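Home | About | Projects | Work With Us | Contact

Hearing Trial: Call for Participants

Kvam is seeking adults for a listening study on speech intelligibility in shared offices. The study forms part of the Gramosura project and will run at the Lundunham site in February. It measures how well speech is understood against steady background noise from ventilation and office equipment.

Participants must be 18 or over, speak English as a first or main language, and have no diagnosed hearing loss. Hearing aid users are not eligible for this round. A screening test at 50 dB is carried out on arrival. Anyone who does not pass will be paid for the visit and will not go on to the main sessions.
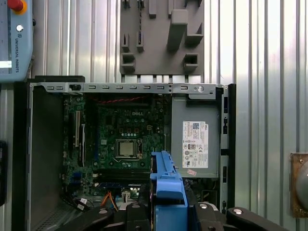 Reading time: 2 minutes

Each participant attends two sessions on separate days. Sentences are played over loudspeakers at a fixed level while the noise level is varied. After each sentence the participant repeats what was heard, and the answer is scored by an operator in the next room. A session contains 100 sentences, with a break at the halfway point.

Noise sources include desktop computers with the case open and closed, a ceiling diffuser and a small printer. Recordings of participants' voices are kept until scoring has been checked, then erased.

Payment is $50 per session, made by cheque at the end of each visit. Travel costs are not covered. Parking is available behind the Bestutden building.

To apply, send your name, age and a daytime phone number to the Kvam study office. Applications close 2015-10-14.

Contact the study office | © Kvam | Back to top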